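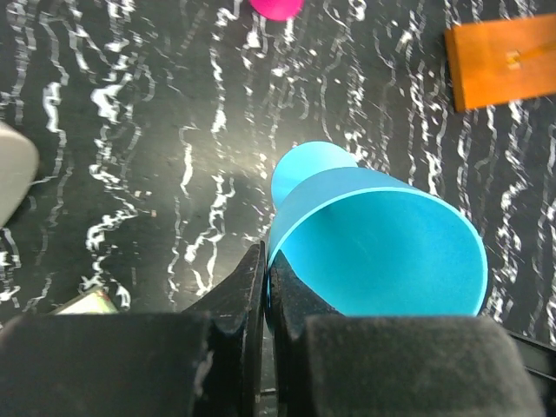

Facilities > Virnach House > Inspections > Pool deck and plant room

Pre-season checklist with comments, April
Inspector: Sharon Barasa
Site contact: Olanrewaju Oyewole
Status codes: P = pass, F = fail, M = monitor

1. Perimeter and gates

1.1 Gate self-closes and latches from any open position. F. The east gate stops short of the latch when released from half open. Adjust hinge tension and retest.
1.2 No climbable objects near the fence. M. Planter moved during the visit. Mark its permitted position on the paving.
1.3 Depth markings legible from deck and water. P.

2. Deck surface

2.1 Paving free of trip edges. M. Deck area is 1,188 square feet. One lifted slab by the outdoor shower, patched with mortar that has started to crack.
2.2 Drains clear and covers fixed. P. One screw replaced on site.
2.3 No glass on deck. P. Bar stock for the deck is plastic or silicone only. Post the rule at the bar hatch as well as the gate.
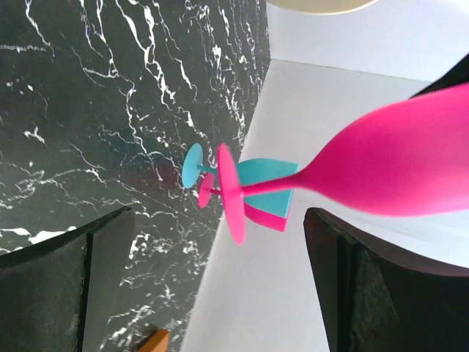

3. Plant room

3.1 Chemicals stored apart, acid below and away from chlorine. F. Both were on the same shelf. Separated before I left - spill trays still to be ordered.
3.2 Ventilation fan runs with the light switch. P.
3.3 Balance tank, 4,000 gallons, hatch locked. P. The key is on an unlabeled hook. Label it.
3.4 Nyaga circulation pump: guard fitted, no leaks at the seals. M. Slight weep at the discharge union under load. Recheck at the next visit.
3.5 Emergency stop isolates the pump. P. Tested 2 times from cold.

4. Electrical

4.1 Ground-fault protection trips on test. P.
4.2 Underwater light fittings secure, lenses intact. P.
4.3 Outdoor outlets have in-use covers. F. The cover is missing at the bar hatch. Outlet taken out of service until fitted.

5. Rescue and first aid

5.1 Ring buoy and throw line in place. P. Line shows some UV fading, strength acceptable.
5.2 Reaching pole at least 12 feet, hook firmly attached. P.
5.3 First aid kit complete and in date. F. Eyewash is expired. Mr. Oyewole will reorder with the spill trays, and both should be on the shelf before the pool opens.

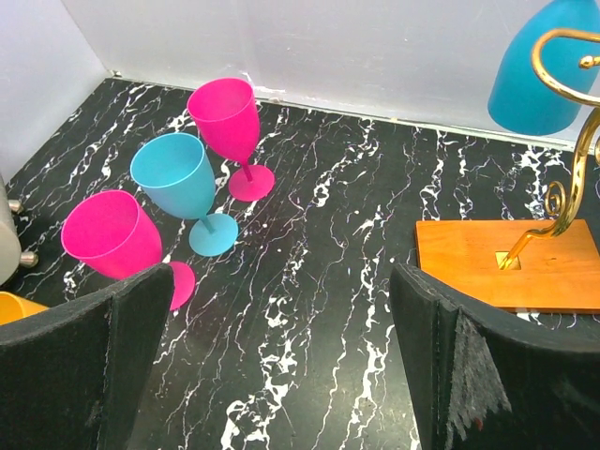
The three remaining failed items, 1.1, 4.3 and 3.1 as regards the trays, can be closed by the site without a return visit if the repair record is sent in. Monitor items stay open for 18 weeks and are then reinspected.

Contact: Lolleck Inspection Services | Back to top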